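Trillholm Parish Recipe Archive: progress report to the Bridanden Fund
Second report, covering the winter and early spring

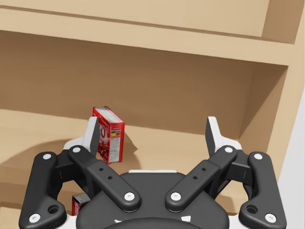 When we last wrote to you we had a grant, a borrowed scanner and a great deal of confidence. We still have the grant, or most of it. The scanner went back to its owner in the new year and has been replaced by one of our own, bought under the equipment heading. The confidence has been adjusted.

For anyone at the Fund who has picked this up cold, the project is collecting handwritten household recipes from Trillholm and the farms between here and Kadadura, scanning them, typing them out and putting them online with whatever can be learned about who wrote them and when. You agreed to pay for two years. We are a little past the middle of the first.

What has come in

At the time of the last report we had 96 recipes. We now have 800, which sounds like triumph until you learn that 244 of them are for fruit cake. We had not understood the extent of fruit cake. Families who agree on nothing else, including where the boundary hedge goes, turn out to have been making the same cake from the same newspaper cutting since before the war, each under the name of a different grandmother. Mercy Khaemba, who does the typing and the comparing, has traced a large share of them to a single competition held by a flour merchant, and has been asked by two families not to publish this.

We are going to publish it, gently. The entry will say that the recipe was widely shared. Both families have seen the wording and one of them is speaking to us again.

Fruit cake aside, the collection is much better than we had any right to expect. We have a complete set of dairy notes from one of the hill farms, kept by three generations of women in the same ledger, with the price of butter down one side and remarks about the neighbours down the other. We have several recipes for a barley pudding that we had been told was extinct. We have a method for curing a ham that begins "Take the door off" and never refers to the door again. Suggestions are welcome.

The thinnest part is anything from after 1970. People do not think of their own mother's lasagne as history, and when asked for it they look at us as though we had requested their bank details. We have started asking for "what you had on a bad night" instead, and the results are much more promising. There are now five separate accounts of what can be done with a tin of corned beef, of which I would willingly eat three.

The collecting days

We said we would hold six and we have held four. The first two went well. The third was on the same afternoon as a funeral, which we ought to have known about and did not, and produced one visitor, who had come to see about the boiler. The fourth was in Kadadura and was so busy that we ran out of consent forms and had to send Asif Butt across the road to the school to beg the use of their photocopier. Fifty-one households came to that one. If there is a lesson it is that Kadadura likes to be asked, and that Trillholm likes to be asked a second time.

The remaining two will be held before September. One will be in Kadadura again, with more forms. For the other we would like to try the hill farms directly, going from kitchen to kitchen by arrangement. It will be slower and cost more in petrol. It will also mean drinking a heroic amount of tea, which we are not asking you to fund.

Typing out

This is where we are behind, and I would sooner say so on the second page than have you find it in the table. We had planned for each recipe to take twenty minutes to type and check. That would be fair if everyone had written in ink, in a straight line, on one side of the paper. The older books in particular were written in pencil, in kitchens, by people with wet hands who knew perfectly well what they meant. A typical entry reads "Flour, the usual. Eggs. Do as for Annie's but longer." We do not have Annie's. We have asked everywhere for Annie's.

Mercy has drawn up a set of house rules, which have brought some order. We type exactly what is on the page, spelling included. We do not guess at quantities. Where a word cannot be read, we say so and leave the scan to speak for itself. Weights stay in pounds and ounces, with grams in a note underneath. The rule about not correcting anybody has been the hardest to keep, particularly for Asif, who was a baker for many years and suffers visibly over the sponge cakes.

A little over half of what we have scanned is now typed and checked. We expect to catch up by the end of the summer if collecting slows down as planned, and to fall further behind if the hill farms are as generous as I suspect.

The website

It works. I put that first because for most of January it did not. The site was built on a catalogue system called Rondonuwu, chosen because it was cheap and because the demonstration was very good. The demonstration did not include searching. When we tried searching, it could find "suet" but would not find "Suet", and for several weeks it returned the ham with the missing door in answer to almost every question put to it.

All this has been put right, at no cost to the grant, by the suppliers, who were patient and eventually quite interested in the ham. You can now search by ingredient, place, family name (where the family has agreed) and rough date. You cannot yet search by type of dish, as we have not settled what the types are. We lost an entire meeting to whether a dumpling is a pudding. I have the minutes, should the trustees ever be short of something to read.

Visitors to the site are few but they stay a long time. The most read page is the corned beef.

Money

The full table goes to your office separately, in the format you asked for. In short: equipment is spent and came in slightly under. Travel is underspent, on account of the two collecting days we have not held. Room hire is over, because the hall at Trillholm put its charges up and told us afterwards. Typing hours are over too, for the reasons given.

We would like your permission to move the equipment saving across to typing. It will not cover the whole gap but it will cover the worst of it, and the rest we think we can find from the sale of the calendar, if the calendar sells. I mention the calendar with some caution. It has twelve recipes in it, one for each month, and the arguments over who got December have only just died down.

Things that went wrong and are not covered above

We lost a recipe book. It was found again eight days later, inside a larger recipe book, where its owner had put it for safety before handing both over. Everything lent to us is now listed and signed for on arrival, loose papers and things inside other things included. We should have been doing so from the start.

One family has withdrawn its recipes. They had every right to, and the pages were taken down the same day. The reason given was that a cousin had begun selling the chutney. We have added a line to the consent form which explains that we cannot control what cousins do.

The damp in the back cupboard at the hall has reached the shelf where we were keeping the finished folders. No originals were harmed. The folders have been moved to Mercy's spare room, which is dry and has a cat in it. We are looking for somewhere drier in the sense of longer term — the county record office has offered to take the originals that families wish to give outright, and we hope to have an agreement to show you with the next report.

What comes next

Between now and September we will hold the last two collecting days, finish typing what we have, settle the question of the dumpling by force if necessary, and begin on the recordings. These were in our bid as "oral testimony", a phrase that frightened everyone we showed it to. We are calling them kitchen conversations. Asif has tried three so far, with a small recorder propped against the sugar. In all three the best material came after he had switched it off and was putting his coat on, so he now puts his coat on first.

We would be glad to welcome someone from the Fund to the next Kadadura day, if anybody is free. There will be a table of things made from the archive, several of which are very good. Please come before the fruit cake has been cut, or else be prepared to say whose was best in front of the others.

Submitted on behalf of the project group, 7 May 2018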